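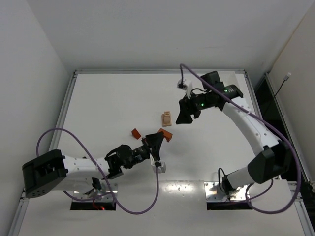

Covell has made paint for laboratories, clinics and food stores for long enough that its technical manager no longer talks about colour first. "People ask for white or grey and think they have specified something," she said at the firm's Feltholm works. "They have specified the least important part." Her concern is light reflectance, and how it changes from one surface to the next. A room with a white worktop against pale grey walls, for instance, gives a modest step in reflectance between the bench and what stands behind it, enough for the eye to find the edge. With the wall in the same white, she said, staff complain of glare and blame the lamps.

The range comes in two finishes, matt and eggshell. Matt scatters light better but marks sooner. Covell tests each batch for scrub resistance, and the current eggshell is rated at 400 cycles before any visible change in sheen. "It is a dull test and a useful one," she said. "Most walls fail at hand height, beside the door."

Corners give more trouble than flat areas. Two walls in different greys need a clean joint, and she advises cutting in the darker one last. Filler should be left overnight.

The largest order so far came from Arboleda, a cold-storage operator, for 2,454 litres delivered over 11 weeks. The low temperature slowed curing, and the second coat had to wait until December. A rival product from Levalov was tried in one corridor. She declined to discuss the result, beyond saying that the corridor has been repainted.

A revised data sheet is due on 15th August. It will list reflectance values ahead of the colour names.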